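Chapter 2
Gathering Examples

A policy that learns from demonstration is limited by what its demonstrations contain. Before any model is chosen, the builder must decide which tasks to record, who will perform them, and how the starting arrangement will vary from one run to the next. This chapter uses the Brerkden set, 3,122 recorded runs of tabletop pushing collected by Thu Vũ and Lachlan Cairns.

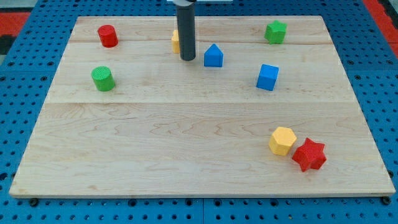

Coverage is the first concern. A set of runs covers a task when the starting states met later lie close to ones already recorded. With loose blocks, the state includes both position and contact: the yellow hexagon and the red star touch each other, while the blue cube stands clear, and a push that suits the cube may move both blocks of the pair. Runs of each type are needed. Section 2.2 defines a measure of coverage - a coarse one - and applies it to 22 layouts.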